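Senen Bins and Trays — README

Notes on a small collection about sorting things into plastic bins on a tabletop.
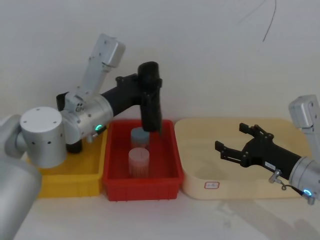

One early reader, Riviere, wrote back that the color of a bin matters far less than people suppose, and that what they really wanted to know was which things had lids. We took that to heart, and the notes now mention lids wherever there are any — it was a very fair point, and we were glad to have it.

What is in it

Senen has 834 short recordings of everyday containers being put away and taken out again. The bins are the plain ribbed kind you might keep under a sink or on a pantry shelf, red and yellow among them, and there is usually a tray nearby as well. Many of the containers are cylinders with flat lids, and a good number are see-through enough to show a little color inside.

How it is arranged

There are two folders. Brondport holds 400 recordings, mostly of lidded containers, and Drendton holds all the rest. Each recording comes with a line or two of text saying what was moved and where it ended up. We wrote these the way you would tell a friend where the sugar went, so please forgive the odd ramble!

Good to know

Bins often stand right up against each other, so "next to" in the notes can mean touching. Pale lids are tricky to name (one person's blue is another's gray), and where we disagreed we kept both words.

Last updated Friday, October 27, 2023. More tray recordings should be added in December.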